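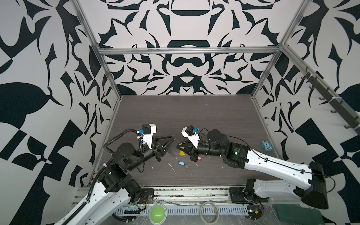 Hooks, Patterned Walls and the February Swap

Quick one this time, I'm typing between deliveries.

The black and white walls. So many emails! Yes you can do it at home, no you don't need to be an artist. Big curvy leaf shapes, a few blocky checkered bits, done. Go large with the shapes. Small ones turn to mush from across the room. Plain dark wood-grain underneath and leave it at that, a busy floor will fight with the walls and you'll hate it in a week.

Coat-hook rail: ours is dark gray, held on with white cable ties. Cheap, quick, comes off again if you change your mind. Pull the ties tight, snip the tails, tug on it before you hang anything heavy. It slopes, too. I like a slope. Short people get the low end.

If you want matching on both sides, fold your paper down the middle and draw one half first. Renji Koyama showed us that at the Skarnness open day and I have used it on everything, including a birthday cake.

Swap table is back in Feburary at the Vutesside hall. Bring hooks, rails, leftover paper, offcuts. 2 bags per household please, last time was a lot. Paint goes to the Feleck depot, we can't take it.

Still looking for somebody with a van for the Nomura pickup. Reply to this email if thats you.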